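4. Work at the Inspection Station

4.1 Setting and tasks before the change

The site studied is the refurbishing shop operated by Bruvomard at Takcombe, where used equipment housings are returned for rework before being sent out again. Until May, the inspection station was staffed by two technicians per shift. Each technician collected a housing from the rack, set it in a fixture, checked the brackets and cable runs by hand, and entered the result on a paper card that traveled with the part. Touch played a large role in this check. Technicians reported that they pushed on a bracket first and looked at it second, and several said they could not describe in words the amount of movement that would lead them to reject a part.

The Kusham cell was then placed at the station. It consists of a single arm with a metal gripper, a small camera mounted close to the gripper, and a screen at which one technician sits. The arm performs the approach and the contact with the bracket. The technician watches the camera view, accepts or rejects the result, and takes over with a hand control when the arm stops. The second technician on the shift was moved to cable replacement, a bench task that had been shared among all staff.

4.2 Data

We observed 25 shifts and interviewed 9 technicians. Interviews lasted 30 minutes each and were held in the break room during paid time. Notes were coded separately by both authors using the scheme of Section 3, and disagreements were settled by discussion. The last round of coding was closed on 9 Nov 2020. Camera views were saved only when a technician pressed the hold key, so the stored material leans toward cases that someone found worth a second look. It should not be read as a sample of all parts handled.

4.3 What the technician sees

The camera view differs from the view a person has when standing over the fixture. It is close, it moves with the arm, and the gripper itself takes up part of it. Figure 2 gives one such view, with a cable crossing a dark dimpled panel and curving past a bolted bracket to a point behind the gripper. The end of the cable cannot be judged from this position. Light marks on the panel surface can be made out, while the faces of the bracket are bright enough that fine detail on them is hard to read.

Technicians described two problems with views of this kind. The first is loss of context. A person at the fixture can lean to one side to follow a cable to its end, whereas the seated technician has to request a new arm position and wait for it. The second is contact. Whether the gripper is holding a bracket or only resting near it is often unclear on the screen, and the station software does not display gripper force. Technicians with long experience in the manual check rated this as the more serious gap. Newer staff mentioned it less often and spoke more about glare.

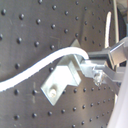 Figure 2. Camera view at the gripper: cable, bracket and dimpled panel.

4.4 Changes in the division of work

The written job description for the station was not revised when the cell was installed. In practice the work split into watching, stepping in, and explaining. Watching filled most of the shift and was described as tiring in a different way from standing work, mainly in the eyes and neck. Stepping in was valued, and technicians traded tips on hand control settings at shift change. Explaining was new. When a part was rejected, the bench technician no longer had a colleague beside the fixture who had felt the fault, and often walked over to ask what the screen had shown.

The paper card was replaced by a form with fixed reject codes, following the list proposed by Hrytsenko for manual stations. The list has no code for a bracket that moves slightly but holds. Technicians entered these parts under "other" and added a short note, and at the bench the note was read before the code. We return to this practice in Section 5, where the reject notes are compared with the earlier cards.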